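From: Nisreen Karam
Subject: Re: teleop demos, tube task

Rillberg wrote:
> How hard can driving the arm by hand be? Just
> record 50 demos and send them over.

Fifty, he says. I have spent the afternoon in the simulator with the Pultier controller, and my respect for toddlers has grown.

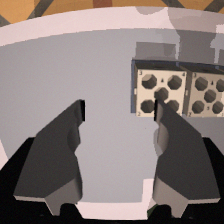
Should we keep demos where the operator hesitates?
Keep the short pauses, trim the long ones, and throw out any run where you let go of the controls to swear.

I know where the blocks are. My left hand has other ideas – usually up.
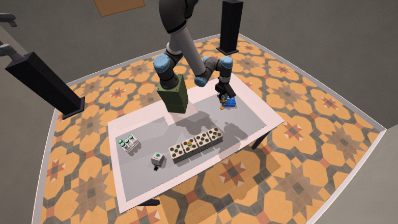
Teleop / Recording notes

Start each run from the same arm pose. Come down over the hole slowly, tube upright, and don't fix a bad approach at the last second – the policy will learn your panic too. 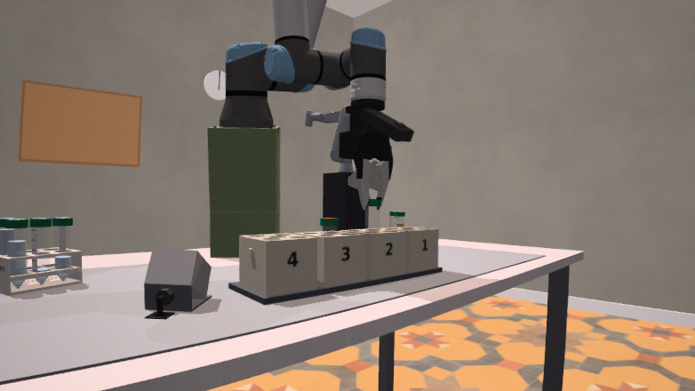
Render: Abdel Rahman / Rimbridge

Run 42 is the one to copy. Ignore everything I saved before lunch.

Nisreen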